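Penlow document binder, after one year of use in a small law office
Review by Irja Salminen, 5 January 2019

I work as office manager in a law office with three lawyers, and I am the person who prepares the court bundles. For many years we have done this with a comb binding machine, which my former colleague Hilkka Eskola bought before I came. It made good bundles, but the plastic combs broke in the mail, and one judge's clerk told us two times that the pages were falling out. So last February we bought the Penlow, a desktop machine that binds with a metal strip and glue. I promised on our website that I would write how it went.

What it does

You put the pages in the tray, with the index on top, and close the lever. The machine presses the stack, heats the strip and lets you take the bundle out when the light is green. The maker says it takes 400 sheets. This is true for thin paper. With the heavier paper which we use for originals I stop earlier and make two volumes, which our lawyers also prefer because a thick bundle does not stay open on the table during the hearing.

The heating is slow in the morning. I switch the machine on when I hang up my coat, and by the time I have opened the mail it is ready. Between bundles you do not have to wait very long, and this I appreciate on days before a deadline.

How the bundles look

They look serious. The spine is straight and you can write the case name on it. Ritva Laitinen, our oldest partner, does not like new machines, but she now asks for "the metal one" when she has a client meeting. She handles mostly inheritance and land matters, and in one of her files there was a deed from 1867. Of course we bound only the copies of it. I mention this because the copies were folded and of odd size, and the Penlow took them without complaint when I put them in the middle of the stack.

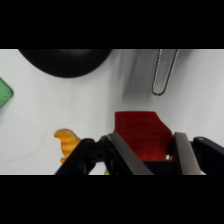

The side tabs are a different story. If your tabs stick out more than a little, the guide on the right side bends them. I have tried tabs from Woveck, which are stiff and came out fine, and a cheaper kind without any name, which came out with ears like an old school book. The manual says nothing about tabs. For a machine that is sold to law offices this is a strange omission.

Changing a page

Every office knows this situation: the bundle is ready, and then the lawyer finds that exhibit nine is the wrong version. With the combs you opened the thing and changed the page. With the Penlow you must put the bundle back, heat it again and pull the strip off with the small tool from the box. It works, but the first and last pages often suffer, and I print them again. I cannot recommend the machine to offices where documents change until the last minute – or you should keep the old machine also, as we did. Tyyne Aaltonen, our junior lawyer, still uses combs for all her drafts.

Supplies and service

The strips come in boxes of 20, and they are not cheap. You can buy them only from the maker or from Arnar, where we have an account. I tried strips from Peixoto in the summer. They fit in the machine, but the glue did not hold on glossy paper, so I went back to the original ones.

In the fall the lever became loose. I called the service number and a polite man explained to me which screw I should tighten. It took almost 20 minutes, most of it waiting music. After that there has been no problem.

Some practical remarks. The cord is short and comes out on the left side. The green light is hard to see if the machine stands near a window. The cover catches dust, and black shows everything.

For whom

If your office sends finished bundles to courts and to the other side, and wants that they arrive in one piece, I think the Penlow is worth the money. We had no returned bundle since we started with it. If you mostly bind for internal use, stay with combs.

I give it four stars out of five. The missing star is for the tabs.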